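Handout 6: The frame that came off the wall
7 Aug 2026

You've all heard some version of this by now, so let's go through it properly. We're talking about run 823 in the Herkthorpe lab, when our two-armed Keane pulled a framed print off its hook while wiping it. No one was hurt, the glass broke, and we shut the cell down for the rest of July. I was on the console, and I've gone over the logs more often than I'd like to admit!

First, the job itself. Wiping a picture frame is a two-handed task, even if you've never thought of it that way. One hand does the cleaning and the other holds the thing still. Look at where the left hand goes when a person does it, flat on the print with the fingers spread, while the right works the cloth along the bottom rail.

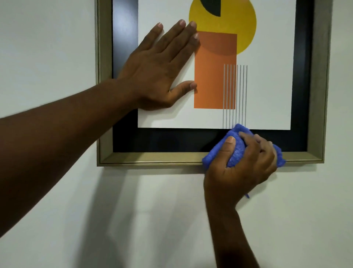

Cormac Egan asked whether the left hand matters at all, given that a decent hook ought to hold a frame by itself. Fair question, and I thought so too once. A hook holds weight. It does very little about a sideways push at the bottom, and almost nothing if you push up. Try it at home with something cheap.

So our controller (Fodutden, the same one you used for the drawer exercise) had two roles, brace and wipe. The brace arm presses on the surface at a set force. The wipe arm drags the cloth along a path and tries to keep its own force steady. Each arm had its own contact check, and each check passed on every run before 823. Please remember that for later – both checks passed.

Now compare a different kind of wiping. On a badly clouded mirror, where the stain is spread over the glass and you can't get a clear reflection out of it, both hands may go onto the cloth. There's no separate brace hand at all. The hands pushing on the cloth are the only hands on the mirror. 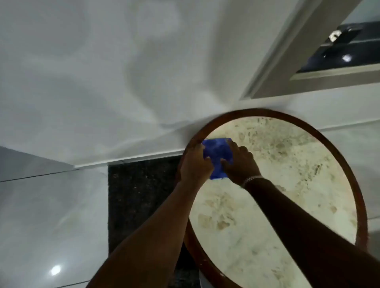

Then the brace role is just a habit we picked from the frame task, Nuala Kavanagh objected, and the robot has no way of knowing when it needs one. Yes, and I wish I'd had that remark on my desk in June. We had trained one policy on both tasks. Two hands together for stubborn marks, two hands apart for frames. What we got was a policy that would sometimes decide, partway through a frame, that the mark under the cloth was stubborn.

You can guess the rest. The wipe arm hit a sticky patch on the bottom edge and drag went up. The policy called for the second hand to come and help, so the brace arm let go of the print and started moving down. For 109 milliseconds nothing was holding the frame steady while the wipe arm was still pushing up at 23 newtons. The wire jumped the hook.

Why up? Because of the cloth. Our Skelico fingers had a good wad of it, and a loose corner had worked its way under the bottom rail and folded back behind. Keep an eye on that yourselves. A bunched cloth on a narrow rail nearly always has some part dangling below it, and a person feels it catch and eases off without thinking.
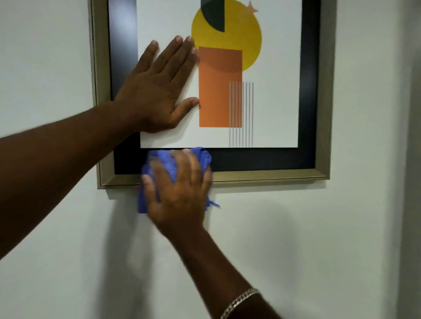
Wouldn't a force limit have caught it? Sinéad Carroll put this in the comments on the draft, and added that a limit of 20 newtons would have stopped the arm in time. It would have stopped that run, sure. But we'd have tripped on half the ordinary runs too, and I know what happens next, having done it myself: somebody raises the limit. I'd sooner fix the handover.

The fix we're using now is pretty dull. The brace arm can't release until the wipe arm reports zero contact. If it loses contact for any other reason, the wipe arm backs straight off the surface, away from the wall, and waits. We also cut the cloth smaller and hem it over the fingers so there's less to trail.

House rules for the lab session, same as before plus one. Stay outside the tape while the arms are powered. Whoever holds the stop button does nothing else, and that includes typing. The new one is jewelry: if you're demonstrating by hand on your own, wear what you like, but a loose chain or link bracelet comes off before you reach into the cell. It only has to snag once.

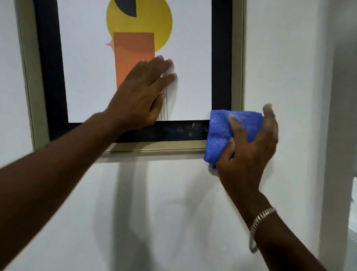 For the exercise, take the log from run 823 and find the moment the policy switches from hands apart to hands together. Senan Fahy has put the file in the shared folder along with the force plots. Mark three things on the plot: when the drag starts to climb, when the brace arm loses contact, and when either arm's own check would first have complained. The third one is a bit of a trap, so take your time over it.

Then write me half a page on corners. Going from the bottom rail around to the side, the push changes direction and the brace hand may be in the wrong place for it. Does it move, and if so, what is the other arm doing in the meantime? Sketches are fine, and so is messy handwriting. Drop it in my tray or hand it to Colm Conneely before the next session.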